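October
Posted by Nesma Benkirane

I've started writing letters again. Proper ones, with a stamp, and a walk to the postbox at the end of it. I mentioned it at the bottom of my last post and a few of you asked how it was going, so I thought I'd give it a post of its own (the one on the damp in the back bedroom can wait, it isn't going anywhere, believe me).

It began with a house move. Hicham and his wife went off to live up the coast in the spring, somewhere with terrible phone signal, and he said in that breezy way people do, oh, write to me! And I thought, well, all right, I will. I hadn't written a letter since I was at college. I'd written cards, obviously, and notes for the milkman when we still had one, but not a letter where you sit down and have to fill up a side of paper with something.

The first one took me a whole evening. I'd forgotten that you can't go back and shuffle the sentences about. I started with the weather, got bored of the weather, said something about my mum's hip, realised I'd told him about her hip before he left, and then had to carry on as if I was giving him an update. By the second page my hand ached so badly I had to stop and shake it out like a swimmer. And my handwriting! I used to be quite vain about it. It now starts off all right at the top left and slides downhill until the last few lines look as if they were done on a bus.

Anyway, I posted it, and then of course I had to wait. I'd forgotten the waiting as well. With a text you know within a minute or two whether you're being ignored. With a letter you have no idea, and after a week I'd decided he'd found it boring, and after two I'd decided it had gone to the wrong house and some stranger knew all about the hip. Then an envelope turned up with his awful spiky capitals on the front and I was so pleased I didn't open it until the evening. I made a cup of tea first and everything.

So that was the first one, and since then it's spread a bit. I write to Hicham, and to my old neighbour Boris, who moved in with his daughter, and to Nesma Abdel Hamid, who I was at school with. Two Nesmas in one class, poor Mrs whatever-her-name-was. She's the best of the lot at it. She writes exactly as she talks, with no full stops and arrows going up the margin, and she'll break off to tell you the soup's boiling over and then come back three days later in a different pen.

Boris writes very short letters, one side and never a word more, and they always finish with a question. Last time it was whether I'd ever been frightened of a goose. (Yes. The canal, when I was nine. It took me four pages.) I've started pinching the idea because it does make it easier for the other person. If you've ever sat there with a nice sheet of paper and nothing in your head, a daft question to answer is a godsend.

Now, paper. I got very silly about paper. I went into Fahmy, the stationer's by the station, for one pad of something plain and came out with a box of 100 sheets of a creamy sort with a bit of a tooth to it, plus envelopes, plus a pen I had no business buying. The paper is gorgeous and completely wrong for the pen. Every letter grew a little beard. I used up a fair bit of it before I admitted that, and now I keep it for biro and use a cheap smooth pad from the supermarket for ink. The cheap pad is better in every way apart from how it feels to own it.

The pen is called a Skikar and I do love it, I'm not going to pretend otherwise. It's a sort of dull green and it leaks if you carry it upside down. I've got ink on two cardigans and a library book (sorry). I did try a fancier one that Sixten at work lent me for a weekend, and it was too heavy and made me feel like I was signing a treaty.

Stamps are the thing I grumble about. They've gone up so much that I do stop and think before sending a second letter to the same person in a month, which seems a shame. I buy second class. If you're going to wait, you might as well wait. And I've got into the habit of weighing anything with a photo or a cutting in it on the kitchen scales, after poor Boris's daughter had to go and pay a surcharge to collect a pressed fern and some gossip.

People keep asking me what on earth you find to put in them. I had the same worry, and my trouble at the beginning was that I kept trying to give them News. I don't have News! I go to work, I come home, I have opinions about the bins. But the letters I like getting are full of nothing. Hicham once spent a page and a half on a row about a parking space that he wasn't even in, he was just watching it from the upstairs window, and I read it out loud to my sister over the phone. So I've got a scrap of paper stuck to the fridge now and when something small happens I jot down a word or two. At the moment it says "man with ladder", "wrong cake", "Mum/choir" and "Plarinard", and I've completely forgotten what the last one was about, except that it's the name of that bakery that shut down. There must have been a story.

I don't do drafts. I tried it once, for a letter that mattered (an apology, an old one, I won't go into it) and by the time I'd copied it out neatly it sounded like something from the council. I tore it up and wrote it straight off, crossings out and all, and sent that. I'm glad I did. She wrote back.

The other thing I've started doing is keeping them. I had a shoebox, which filled up faster than I'd expected because Nesma's alone are like parcels, and now there's a tin as well. I found my gran's letters when we cleared her flat, 318 of them, all tied up by year with kitchen string, and my aunt sat on the floor and counted every one because she couldn't bring herself to read them yet. We've been reading them since, bit by bit. They're mostly about coal and who'd had a baby. There's one where she goes on for ages about a coat she didn't buy, and I think about that coat more than I think about some of my own clothes.

I don't suppose anyone's going to be tying mine up with string, and I'm not writing them with that in mind, it'd put me right off. But I do put the date at the top now. Gran always did and it's been such a help, and I've got a letter of Hicham's from the summer that just says "Tuesdayish, hot".

As for when I do it, I tried the mornings, since everyone says mornings are best for everything, and I was hopeless. I'm cross until ten. After supper is my time, with the radio on low and the phone in another room, and I give myself 20 minutes and usually run over. If I'm really stuck I copy out a recipe and send that. Boris has had my lentil thing twice and was very polite about it the second time.
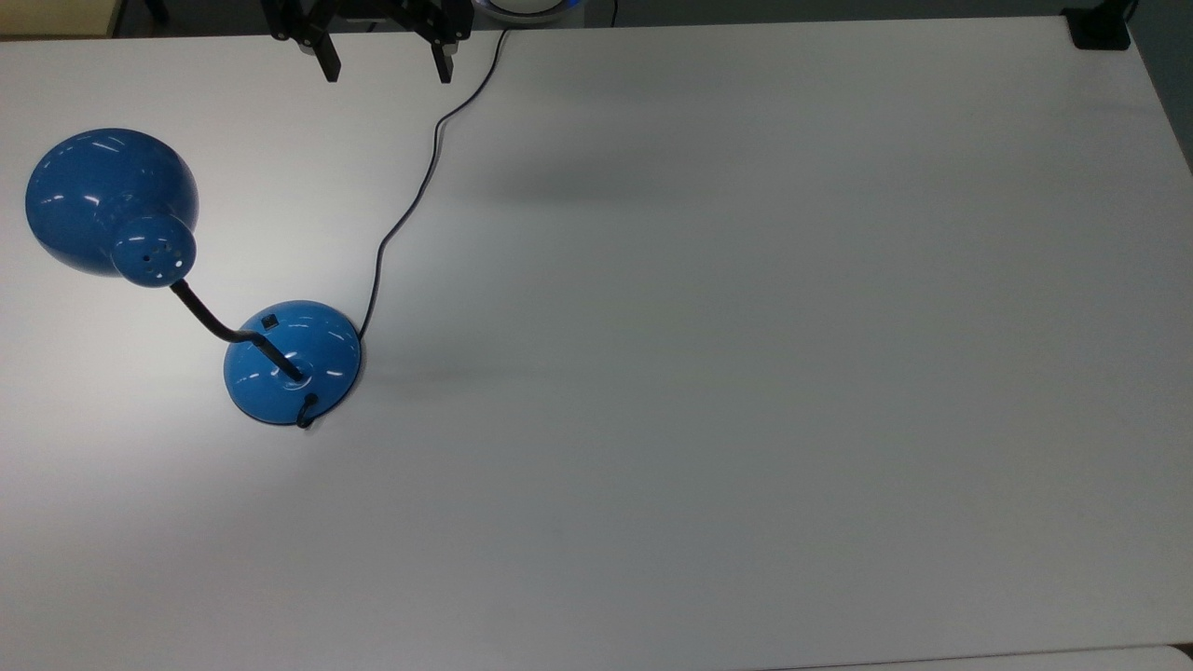 I owe three letters at the moment, which is the most I've ever owed, and one of them is to Nesma and hers was 13 pages, so that's going to need a run-up. If any of you fancy having a go, pick the person who'd be least bothered by bad handwriting and start with them. And if you do still have a penfriend from years back, tell me in the comments how you've kept it going, especially what you do when you've let it slide for months and you're too embarrassed to begin. I've got one like that. I keep writing "Dear Jo" and then going to put the kettle on.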